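Rarken walking tours add a Drollerley stop

8 Sep 2018

The guided walk through the old quarter of Rarken now runs as far as the Drollerley waterworks, tour operator Plakow said. The longer route opened in August and drew 649 visitors in its first weeks. Groups are limited to 32 people and leave from the ferry landing at 10 a.m. Guide Celeste Ibarra leads the walks in English and Spanish. 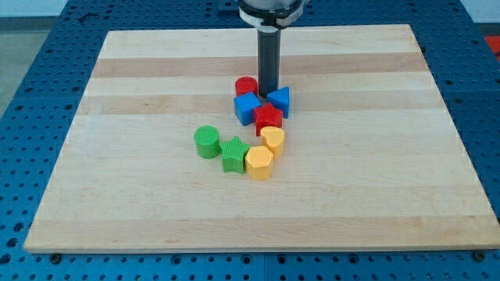
A light-colored wooden board on a blue perforated metal worktable.

Tickets are sold at the landing. The Nyanda day trip is unchanged.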